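**Computer repair and parts group, regular meeting**

Tuesday, started at 6:20 in the evening
Chair: Lutfa Navaratnam
Minutes: the undersigned
Present: nine members and two guests. Apologies were received from two members of the Trida branch.

**1. Minutes of the last meeting**

The minutes were read and accepted with one correction. In item 4, "hard disk" must be "power supply". I am sorry for this mistake.

**2. The desktop tower**

The members discussed the tower with the dark gray shell. It is open with the side panel off. Lutfa proposed that we use it as the teaching case for the Prunlow course, so the course members can learn the inside of a computer before they touch a donated one. This was agreed by all.

There was a long discussion about the order of work. One opinion was to begin with the power supply. The other opinion was to begin with the memory and the small connectors, as they are the parts that beginners break most often. After two rounds of talking we chose the second opinion.

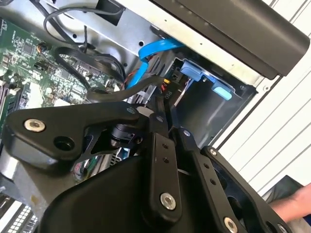

For the small header connectors the rule will be as follows. Before any colored wire is pulled out, the learner draws the position of the connector on paper and writes the colors from left to right. The drawing stays with the case. Lutfa asked that the wires are never pulled by the wire itself, only by the plastic end. It was also asked if we need a printed guide for the SATA ports. The answer was no, a label on the cable is enough.

Loose cables were mentioned again. At the last course two people caught a sleeve on a cable. From now on, sleeves must be rolled up, and long cables must be moved to one side before hands go to the motherboard.

**3. Processor for the teaching case**

The CPU socket is empty. The question was if we should buy a used processor or teach without one. The secretary has asked the shop Stamatopoulos, and they can offer one from their box of old stock for 20 dollars, with no guarantee. Some members found this too much for a computer that will not go to a family. It was decided to wait until November and ask the Trida branch first. Until then the socket must be kept covered when the case is stored, and fingers must stay away from the pins.

**4. Storage and the work table**

The slatted table is good for this work and will stay where it is. The complaint is that small screws fall through the openings. It was agreed to buy two magnetic trays and one rubber mat.
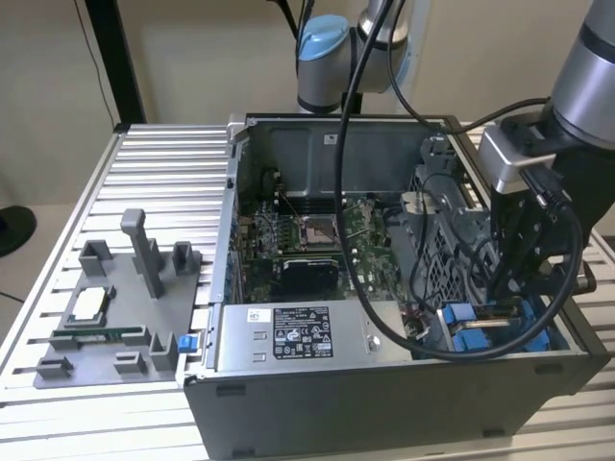
The tower will lie on its side during the lessons, with the open side up. It must be put upright again only by two persons. The power supply is not to be opened by anyone, also not by experienced members. The label on its top must stay readable, and we ask that no stickers are put over it.

The memory module with the blue clips needs its own antistatic bag each time it is taken out. We have 14 bags left. Lutfa will order more with the next order.

**5. Donations**

The company Troltlow has written that it wants to give us old office computers. The letter does not say how many or in which condition. We have place for six in the back cupboard. The secretary will answer with thanks and ask for a list.

**6. Money**

There is a little more than 1,000 dollars in the account. The trays, the mat and the bags were approved together, up to 60 dollars. The rent for the next quarter is already paid.

**7. Other matters**

- The lamp over the sink is still broken. Lutfa will write to the owner again.
- The key number 2 is missing. Please look in your coats.
- One guest asked if children can join the Prunlow course. It is possible from age twelve, together with a parent.

The meeting was closed at 7:55. The next meeting is at the same place and time, and the list for bringing coffee is on the door.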